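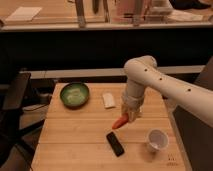

Fig. 4. The tabletop in daily use, with the green bowl towards the back and the paper cup near the phone.

Home | Guides | Tables | Spare parts | Contact

4. Finishing the top and putting it to use

By now your Rureck table should be standing on its own legs with the frame bolts done up. If it still rocks, go back to section 3 and sort the feet out first, please, because a wobble is a pain to fix once the top is oiled and you've got your things all over it. I'm Lizeth Puma, I wrote the first version of this guide after putting together my own, and Katia Sartori has since corrected the bits I got wrong (mostly the bits about oil).

You'll need the tin of Virk oil from the box, a couple of old cotton cloths, the fine sanding pad and a torch. The top is 740 mm deep, so if you've got short arms like me you'll want to be able to walk round to the far side.

4.1 Oiling

1. Get someone to help you lift the top on. It takes 2 people, one at each end, and whoever is walking backwards gets to say when to stop.

2. Wipe off the sawdust with a dry cloth. Run your fingers along the seams as you go. Dust loves to sit in there, and if you oil over it you get a gritty brown line that never quite goes away.

3. Go over the surface lightly with the pad, always along the planks. Going across them leaves scratches you can't see at all until the oil is on, and then you can see nothing else!

4. Wipe again. Shine the torch low across the wood and look for fluff.

5. Put a small puddle of oil on the cloth (never straight on the table) and work it in, one plank at a time. Leave it for a quarter of an hour and then buff off whatever hasn't soaked in.

6. Let it dry overnight and do the whole thing once more. You want 2 thin coats. I tried one thick one on my first table and it stayed tacky for the best part of a week.

CAUTION: Cloths soaked in oil can heat up and catch fire if they're left in a heap. Spread them flat outdoors until they are dry and stiff, or put them in water in a lidded metal tin. Don't stuff them in the kitchen bin.

Note: The oil darkens the wood a touch. It settles down to a honey colour after a while, so don't panic at the first wipe.

4.2 The first few days

The oil feels dry well before it has properly hardened, and this is where most of the letters I get come from. Go easy on it to begin with. Light things are fine as soon as the second coat is dry, and I'd start with paper cups, napkins, that sort of thing, and keep the heavy pots

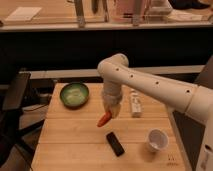 on the worktop until a few more days have gone by. Lift things when you want to move them, don't drag them, and if you spill something mop it up there and then. Water left standing will raise the grain, and you'll feel it as a rough patch under your hand.

Réka Csizmadia asked me whether she could put a tablecloth over the top straight away. I wouldn't. The oil needs air to harden, and a cloth can leave its weave printed in the finish.

4.3 Finding places for things

1. Put out whatever you use most and live with it for a day or two before you decide on anything.

2. Keep the front edge clear where you sit. Your forearms will be there more than you think.

3. Check the underside of bowls and dishes. An unglazed foot ring will scratch, and a few dabs of felt from the Sunditz pack will cure it.
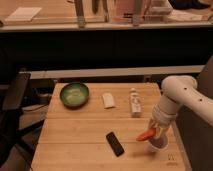

Tall things and wide things both do best towards the back, in my view. You reach over them less, so you knock them over less, and the middle stays free for whatever you're busy with. The round green bowl is a good one to copy, over on the left behind the phone, with the slim white bottle standing up near the back on the other side. There's still plenty of bare wood between them for a chopping board. If you're left-handed, try it the other way about.

CAUTION: Anything hot needs a trivet, every time. White heat rings can sometimes be rubbed out with oil and the pad, but I've had ones that couldn't.

4.4 Little marks and stains

Orange smudges from carrots come off with a damp cloth and a drop of washing-up liquid, as long as you catch them early. Beetroot is harder work. For older stains, sand lightly along the plank, wipe, and put on a dab of oil – feather it out past the edge of the patch or it will show.

If you run out of oil, ask for refill 349. Cumard's own hard wax is lovely stuff, but it won't take over our oil, so pick one and stick with it.

Go on to section 5 for fitting the drawer.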